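What I learned from making pretend coffee

29 Sep 2021

I have been meaning to write this one up since March, and my sister keeps asking what it is I do all evening in the back bedroom with the door shut, so here we go. I am teaching a robot to make coffee. A simulated one, I should add — no beans have been harmed, and the kitchen counter is still mine.

The way it works in our little group is that you drive the robot yourself, one controller in each hand, and the software (we call it Podero, for reasons lost to an old group chat) records everything both arms do. When you've finished, that's one demonstration. Then you reset and do it again. And again! Asnakech Gudeta, who set the whole thing up and has more patience than anyone I know, asked each of us for 30 good ones to start with, which sounded like an afternoon's work. Reader, it took me 2 weeks.

My trouble was that I kept driving like a person who already knows how to make coffee. I'd swing an arm in fast, change my mind halfway, wiggle the gripper a bit while I thought about my dinner, and then carry on as if none of that had happened. But it had all been recorded, every wiggle, and Concetta Vitale (she trains the models from our recordings) very kindly sent me back a clip of the trained robot pausing in exactly the spot where I always paused. It was like hearing your own voice on an answering machine.

So I slowed down. I started planning the whole move before touching the controllers, and saying it out loud, which the dog found interesting. Left arm for the lid, right arm for the cup, and don't let the two of them crowd each other around the machine.

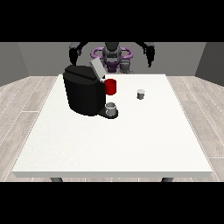 Depth is still the hard part for me. On a flat screen I can line up a gripper with a small cup beautifully from side to side and then close it on thin air, because I've stopped short or gone past. Concetta's tip was to come straight down from above and take the last little bit very slowly, and my keep rate has been much better ever since — I only threw out a handful last night.

The group as a whole is up to 2649 demonstrations now, and 399 of those are mine, which I'm prouder of than I probably should be. Next month Asnakech wants us to start moving the cups to new spots between runs, so I expect I'll be terrible at it all over again for a while. I'll let you know how it goes, and yes, Mom, I'm still getting enough sleep.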